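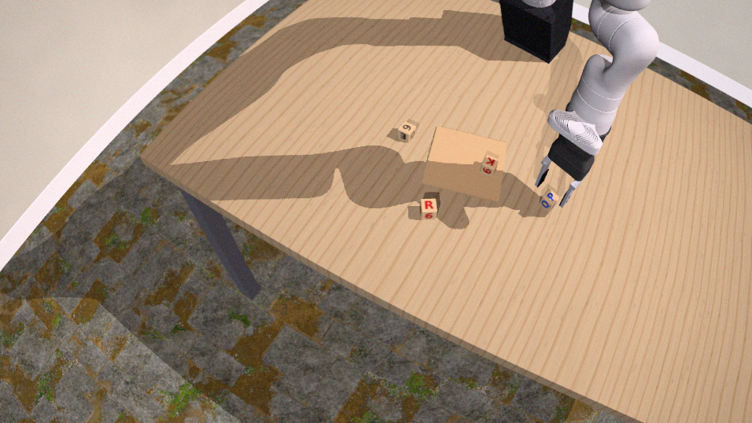 Clorner reckons you should do the profile picture last, once the name and the blurb are in, and I've come round to that. So this section of my Kobzar set-up guide is in that order now.

Section 7: Your public profile

1. Open Settings and choose Profile. If you've just joined through the Clondley group your name will be filled in already, probably in capitals (mine was, it looked like I was shouting at everyone).

2. Type your display name the way you'd like strangers to see it. You get 2 changes a year, so check the spelling!

3. Write your blurb. The limit is 92 characters, spaces included. I spent a whole evening on mine and ended up with something my old school report could have said.

4. Press Save before you go anywhere near the picture page. Kobzar doesn't keep drafts.
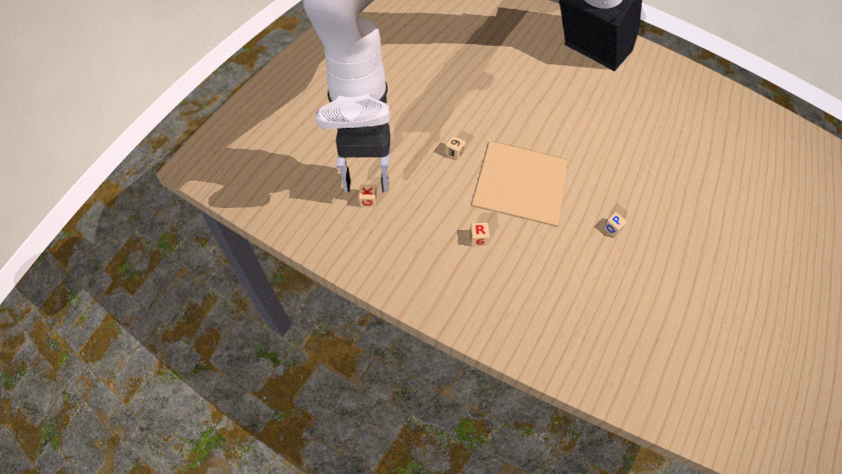 Fig. 7b. Wooden table, front edge and floor.

5. Choose Picture, then Upload. Drag the circle until your face sits in the middle and press Keep.

Note: the preview is flipped, like a mirror, but the saved version isn't. I re-did mine over and over before I worked that out.

6. Set who can see it. "Members" means everyone on Kobzar, and "Circle" means only the people you've accepted.

Caution: deleting a picture takes it off your profile but leaves it in the Taddale archive until the yearly clear-out in August. If you want it gone sooner, use the Remove Copies button at the bottom of the same page.

Last updated 16/07/2022. Section 8 covers linking a second account.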